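Ticket: petition signature import fails, Admont land rights campaign
Opened by: Guadalupe Alvarado
Opened: 2024-05-08
Component: Zevuro petition forms, Fulon contact database
Priority: high

Reported problem
The campaign office exported 2,000 signatures from Zevuro for the petition against the Admont logging road. After import, Fulon shows 876 new contacts. The import screen says "completed" and gives no error. The petition goes to the ministry with a printed list of names, so the totals must match.
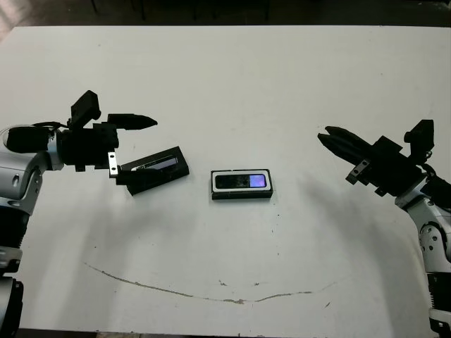 First checks
Export file opened in a text editor. Row count is correct, header row is present, encoding is UTF-8. Signature IDs are unique. The same file was imported again on the test server with the same result, so a dropped connection is ruled out.

Fulon has a limit of 1,000 rows per batch. Split the file into 2 parts and imported each one separately. Total still 876. Batch size is not the cause.
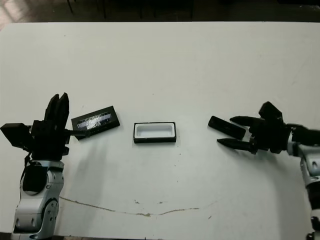 Log review
Turned on verbose logging. Each missing row has the entry "merged with existing record". Most of the merged rows come from paper sheets collected in the river communities. These signers have no email address, and whole villages share one postal address - usually the health post or the school.

The duplicate rule was changed in February. Before that it compared full name and date of birth. It now compares email, then postal address and family name. With a blank email the second test applies, and relatives in the same village are treated as one person.

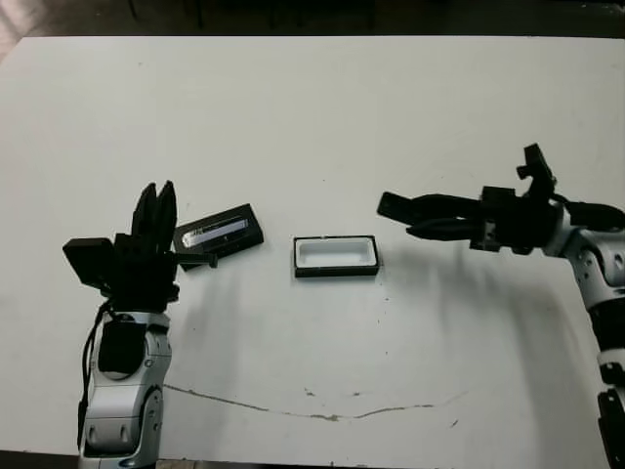

Fix
1. Restored the test database from the backup taken before the import.
2. Set the duplicate rule to full name plus date of birth.
3. Turned off matching on blank fields.
4. Imported both parts again.

Result on test: 2,000 contacts, no merges. Guadalupe compared a sample against the scanned paper sheets, including names with two surnames and accents, and found no differences. 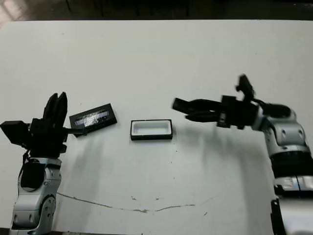

Production import is scheduled after office hours. Do not send the thank-you mailing until it finishes. The Fu mail plugin caches the old contact list, so clear the cache first.

Still open: the old rule was also active for the water survey import. Separate ticket needed.

Status: waiting on production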